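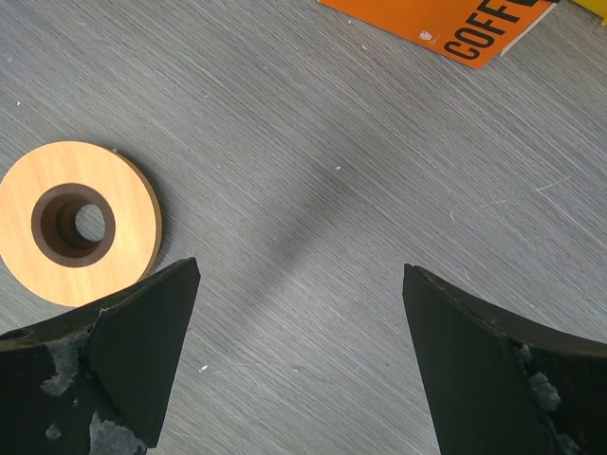

Table top with orange booklet and round wooden disc.

Sitwood Bus Users' Group
Minutes of the January meeting, held in the back room of the library, 7.15 pm

1. Apologies and previous minutes

Two apologies received. The minutes of the last meeting were agreed with one change: under item 4, "Histaleck has promised" should read "Histaleck has said it would look into". Members felt the difference mattered, given what followed.

2. Service 701, Sitwood to Flastgate

The Chair reported on the reply from Histaleck to our letter about late running on the 701. The company says that punctuality has "shown encouraging movement". It gives no figures. It was asked for figures in the last two letters and gave none then either.

A member who catches the 7.40 every morning said she had noticed no movement, encouraging or otherwise, and had stood at the Mill Lane stop for 30 minutes on the first working day of the month. Another member said the evening buses had been better. Asked whether this might be due to the school holidays, he agreed that it might.

The reply also says that a bus counts as on time if it leaves Flastgate on time. How late it is by the time it gets to Sitwood does not seem to come into it. Several members asked for their surprise to be minuted. One said she was not surprised.

Agreed: the Secretary to write again, asking for arrival times at Sitwood Cross, by day, for the last three months. A reply without numbers in it will be treated as no reply.

3. The Song app

Histaleck intends to replace the paper timetables at stops with its new phone app, called Song. A leaflet was passed round. It describes Song as "the end of waiting". Members wished to know how.

Two members had tried it. The first said it showed a bus at the stop when there was no bus at the stop. The second could not get past the page asking for her date of birth, and would like to know why a bus company needs it. A third has no phone of the right sort and does not plan to buy one.

It was pointed out, in fairness, that the paper timetable at the surgery stop has been wrong since the clocks changed, so we are not defending perfection. The view of the meeting was that a wrong timetable can at least be corrected with a pen.

Agreed: to oppose removal of paper timetables until the app has been shown to work for a full winter. Carried, with one abstention.

4. Moving the Mill Lane stop

The proposal is to move the stop 200 metres up the hill, towards the new houses. Histaleck says this will "serve the whole community more evenly". The existing shelter would not be moved. There is no mention of a new one.

A member asked who had requested the change. The Chair had put this question by telephone and was told that it came out of a survey. Nobody present had seen a survey. The Chair has since obtained a copy: there were 77 replies, most of them from Flastgate, and the question was whether people would like a stop nearer their home. The meeting thought it hard to imagine anyone answering no.

The member for the new houses said that people there would be glad of a closer stop, and that the group should not be against everything. This was accepted. It was suggested that the bus could call at both places. The reply to this suggestion last year was that it would add two minutes to the journey. Members compared this with item 2.

Agreed: to ask for both stops to be kept, and for a shelter at the new one. Two members to walk the hill with shopping and time it.

5. Funds and the spring stall

The balance is slightly down, mainly postage. It was proposed that we hold a bric-a-brac stall at the library in spring. There was some doubt whether it would be worth the effort, as last year's took less than the cost of hiring the tables. Against that, the library is not charging this time, or says it is not. We should get this in writing.

Glass and china will go on a table away from the door, after last year. Blue glass tends to sell, according to the member who ran the stall, though no record was kept of what sold and what was taken home again. A list will be kept this time.

Agreed: to go ahead, provided four people offer to help. Three offered.
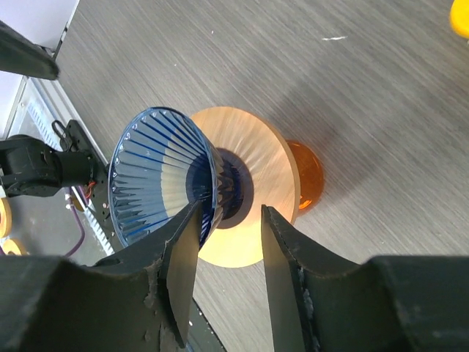 6. Any other business

The bench at Sitwood Cross. The council says it has been repaired. A member sat on it on her way to the meeting and says it has been painted.

Fares. There is talk of a rise in March. Histaleck will neither confirm nor deny it, and most present took that as a yes. Held over until there is something to object to.

Guest speaker. Histaleck has offered to send someone to our next meeting to talk about its plans. The same offer was made in the autumn and fell through on the afternoon. Agreed to accept, and to prepare a full agenda in case.

7. Next meeting

Same room, 7.15 pm, start delayed if the 701 is late. The meeting closed at 8.50 pm so that members could catch the 9.05.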